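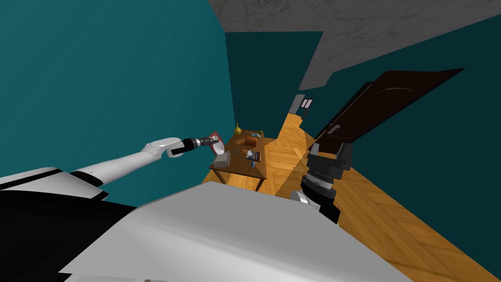
4.2 Gripper Comparison in the Simulated Apartment

The second set of trials examined whether the choice of end effector changes how well a fixed controller handles small objects on a cluttered surface. All trials in this section were run in simulation. The robot model, the controller gains and the head camera pose were held constant, and only the gripper model was exchanged. Two designs were compared: the Erdale parallel gripper, used as the baseline, and the Witomis gripper, which adds passive compliance at the fingertip.

The test room is furnished sparsely, with teal walls, a herringbone parquet floor and a small wooden table as the work surface (Figure 6). Several small items are placed on the table, among them a white cup-like item and a red object near its left edge. The pair was selected as the target region for the approach trials. A gripper that closes on one item is likely to disturb the other, and the left edge leaves little room for correction. Each design completed 100 approach trials with the same list of starting poses.

Figure 6. Head camera view in the simulated apartment. One arm is extended to the target items at the left edge of the table; the second gripper is empty.

A trial was recorded as successful if the target item was lifted clear of the table and its neighbor remained on the surface. The baseline gripper failed in 41 trials and the compliant gripper in 29. Most of the difference came from approaches at a shallow angle, where the rigid fingertips tended to push the cup before closing. On steep approaches the two designs performed alike, and we make no claim of an advantage there.

The camera placement deserves a separate remark. From the head position, the robot's own body blocks most of the lower half of the view. This did not affect the present trials, as the table remained visible above the body panel, but it would matter for objects on the floor close to the base. Wing-sze Yu and Grímur Gunnlaugsson repeated a subset of the trials with a wrist camera - using the same controller - and those results are given in Section 4.3.

Contact forces were computed by the physics engine and have not been checked against hardware. Fingertip friction in particular was set from a single bench measurement made in July by Inger Brøndum, and the failure counts should be read with that limit in mind.

Contact: Kilian Rainer, Pletitz Laboratory | © 2019 The authors | Back to top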